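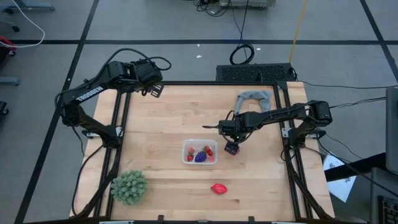
Search this site Enter keywords Go

Witholm Historic Places Board
Minutes, regular meeting, October
Tuesday, 6:30 pm, upstairs room at the library

Present: Zacharopoulos (chair), Akgül, Relon, Pruitt, Haskell. Absent: Dunmore (excused). Staff: planner Ostrow, taking notes. 18 members of the public signed in, a few more standing at the back.

Called to order 6:34. Sept minutes approved with one fix, the Mill St porch is on the north side, not south.

Agenda: item 5 moved ahead of item 3 so the sign people could get home. No objection.

1. Public comment
- Resident of Cooper Lane, wants the streetlights left as they are. Told it goes to Public Works. Has already been to Public Works. Ostrow to call them.
- Resident, no address given, asked why agendas go up so late. Chair: fair point. Will be up the Thursday before from now on.
- Letter read in from owner of the shoe repair, supports keeping the depot canopy.

5. Sign, 35 Ferry St (taken early)
Bakery wants a hanging sign on the old bracket. Board liked the lettering. Akgül asked about the light, applicant says gooseneck, warm bulb, off at close. Haskell would like it four inches higher for trucks. Applicant fine with that. Motion Akgül, second Pruitt. Approved 5-0 with the height change.

2. Depot canopy
Long one. Virnum Partners back with revised drawings for the old bus depot. Last time they had the canopy coming off completely and a flat glass front. Now: canopy stays on the Ferry St side, gone on the alley side, ticket hall kept as a lobby, 80 apartments behind instead of 92.

Their architect walked through the sheets. Steel under the canopy is in worse shape than they thought at the west end, two columns need replacing. Says new ones will match. Relon asked match how, same profile or just same color. Architect: same profile if it can still be got, otherwise fabricated. Relon wants that in writing, "otherwise" is doing a lot of work there.

Pruitt asked about the terrazzo in the ticket hall. Staying. Cracks patched, not ground down. Asked about the clock. Virnum doesn't know where the clock is. Member of the public says it went to the county barn when the buses moved out. Ostrow to find out.

Public on this item:
- For: three speakers. Place has sat shut too long, roof leaks, at least someone wants it.
- Against: five speakers. Mostly height at the back, plus parking. Chair reminded everyone parking is planning commission, not us.
- One speaker wants the whole thing moved across the river to the fairgrounds. Asked who pays. Did not say.

Petition handed in, 1652 signatures, asks for the canopy to be kept on both sides. Entered in the record. Akgül asked how many are Witholm addresses, organizer says most, will send a breakdown.

Discussion. Haskell can live with losing the alley side, was added later and never matched. Relon disagrees, says it's in the earliest photos the board has. Ostrow thinks the photos show an awning, not the canopy. Nobody had the photos with them. Chair doesn't want to vote until that's settled.

Motion Relon to continue to next meeting, Virnum to bring column details in writing and a section through the alley side. Second Pruitt. 4-1, Haskell against. Virnum's rep not happy, said financing has dates in it. Noted.

3. Window replacements, Hale House
Owner wants vinyl on the second floor rear. Guidelines say wood or clad wood where seen from the street. Is it seen from the street? Partly, in winter. Site visit by Akgül and Haskell before next meting. Owner agreed to hold off ordering. No vote.

4. Plaque wording
Draft for the ferry landing still says "first settlers." Board asked for that to change last time. Ostrow apologized, wrong file sent. Corrected text to go round by email for comments only, vote next month.

6. Staff report
- Survey of the Bluff neighborhood half done, rest after leaf drop.
- Grant application in. No word.
- Two demolition reviews coming, both garages.
- Website search still broken, being looked at.

7. Board comments
Despina Zacharopoulos asked that people please use the microphone, recording from last month can't be made out past the front row. Pruitt wants a tour of the depot before the next vote. Virnum says ok with hard hats and waivers. Ostrow to set a time and post notice as it will be a quorum.

Adjourned 9:12. Motion Haskell, second Akgül, all in favor.

Action list
Ostrow: streetlight call, clock, depot photos, corected plaque text, tour notice
Akgül / Haskell: Hale House visit
Virnum: columns, alley section
Petition organizer: address breakdown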